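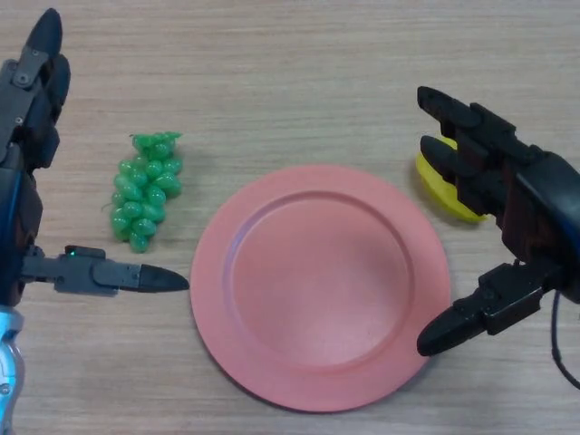
2 min read

The Cavwood hearing clinic held its open day on 14 April 2021, in what used to be the Brurnthorpe carpet showroom. You couldn't ask for a quieter building. The carpet goes partway up the walls.

Amra Petek, the senior audiologist, took us round in two groups, and began every sentence twice for the benefit of those at the back. First stop was the test booth, which has a door like a butcher's cold store. I went in, pressed the button whenever I heard a beep, and pressed it several more times when I hadn't. My graph came out with a dip on the right side. Amra asked if I'd ever played in a band. I had – the trombones sat behind me.

Next door, Riku Chiba makes ear moulds. He squirts in something cold and pink, you sit there for five minutes nodding at people, and out comes a small sculpture of your own ear canal. He has 168 of them in drawers, labelled by surname. Mine is not handsome.

The talk on tinnitus was given to 30 chairs and 26 people, one of whom had come for carpet. Graciela Núñez was good on what helps at night (a fan, a dull radio programme) and brisk about drops sold online.

Tea was served beside the hand dryer, easily the loudest thing in the place. They hope to replace it by June.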